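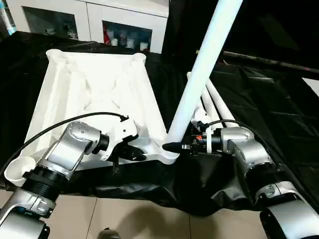
gluepot
Poles in dry, whack with the heel of your hand, done. If a Brekke takes you longer than a cup of tea you're overthinking it.

tinlid_77
I've had three cups and I'm on the second shelf. For anyone joining: white plastic, a socket at each corner, a pole in each socket, and a sheet of instructions drawn by someone who had once heard shelves described over the phone. Mine goes in the utility room, which in Foltovport means a cupboard with ideas.

marrowfat
Disagree with gluepot. Hitting them is how you get one pole further down than the others and a shelf that sheds tins. Push and twist, all four loosely, then go round again.

gluepot
Had mine in the garage for years. Never shed a tin.

marrowfat
You keep dust sheets on it. You've posted photos.

tinlid_77
Can confirm about the dust sheets. Anyway, twisting it is. The packing is everywhere as usual, and I've learned to go through it before it goes out, having once binned the feet.

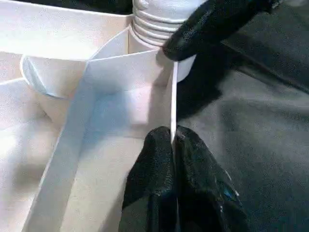 lowgate
Does it matter which end of the pole goes in first?

marrowfat
On the Brekke both ends are the same, so use whichever is nearer. The old Citalach had a top and a bottom and would let you build the whole thing before mentioning it.

lowgate
Ta. I'm in the Zimham flats, where a floor is more of a suggestion, so I expect it'll lean whatever I do.

tinlid_77
Bit of card under the low corner. My own progress report – the push and twist works, though you want to get down level with the socket and do it from there,

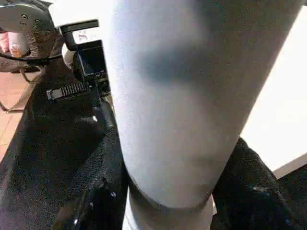

and keep the pole straight while you turn it, as it'll happily go in at a slant and feel perfectly firm. I did two like that. Getting them out again took most of Saturday and I said things to it.

gluepot
Heel of the hand.

marrowfat
Dust sheets.

lowgate
Is 600 deep enough for a crate of jars or should I send it back?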